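3.2 Why we ended up caring about tape

When I started this part of the study I figured the work surface would take me an afternoon. You pick a table, you mark it, you move on to the interesting stuff, right? It took most of January, and I want to spend a little room on it here, as I've read plenty of papers on small-object placement where the table gets half a sentence and then I can't repeat a thing they did.

We tried printed mats first. Eilidh Farquharson had a stack of them left over from the Brerholm sorting study, and they look great (really crisp lines, nice numbering in the corners), but they slide. They also curl at the edges once they've been rolled up for a while, and a light, short, round object will find that curl every single time. After 78 trials I had a notebook full of little arrows showing where the mat had crept, and I threw the whole batch of results out. Painful!

Pencil lines came next and lasted 200 trials before we couldn't read them anymore. Normunds Jõgi suggested engraving the top, which I liked a lot until we remembered that the layout might change again, and it did, twice.

So, tape. We laid a blue grid straight onto the brown tabletop (Figure 4) and that is the surface used for everything reported from here on. Blue shows up well against the brown, it peels off clean if you're patient, and you can fix one bad line without touching its neighbors. I scored every placement by the cell the object's base was standing in, with anything touching a line going to the cell that held the larger share of the base. Austra Pētersons scored 100 of the placements again from my notes without seeing my answers, and the ones we disagreed on were nearly all at crossings, where the tape doubles up and makes a tiny ridge. I now trim the crossings with a knife. I wish I'd done that from day one.
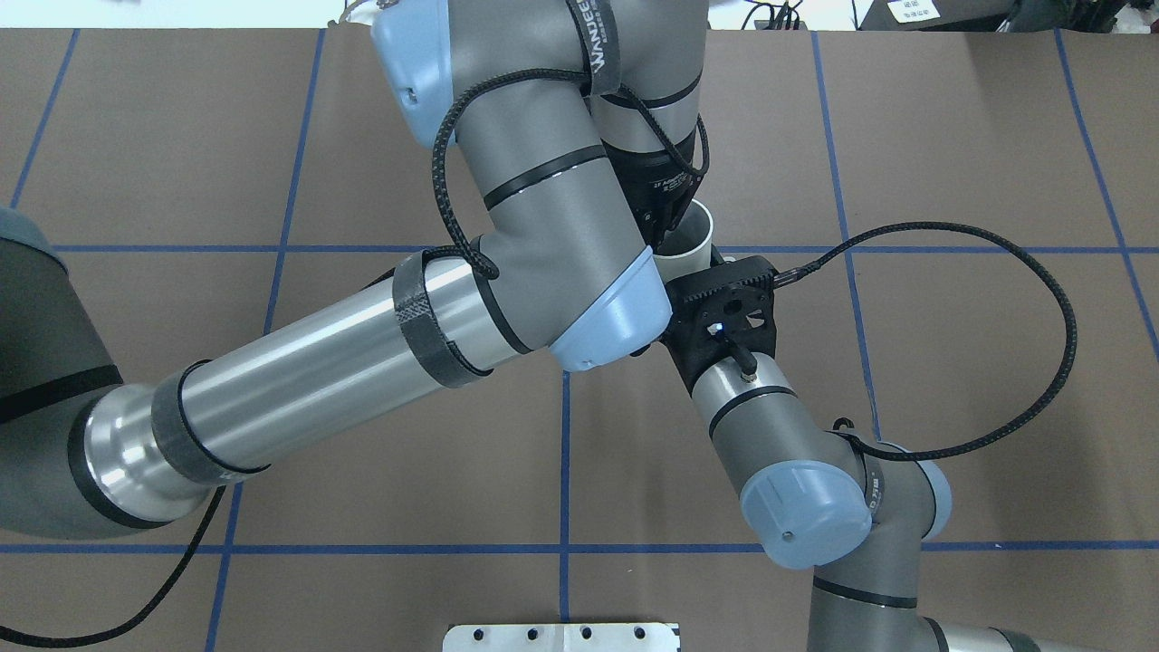
Figure 4. The taped tabletop, with a small white cylindrical object near the wrist of one arm.

Tape does wear, of course. We checked the lines against a steel ruler at the start of each session and replaced any strip that had lifted, and over the full 1000 placements the pieces that went first were the ones in the middle cells. Elīna Zariņš keeps telling me to try a thinner tape, and she may be right. I stayed with the same roll all the way through so the early and late sessions could be compared, and the replacement log is in the supplement with the cell numbers written the way I use them in Section 4, counting from the near left corner.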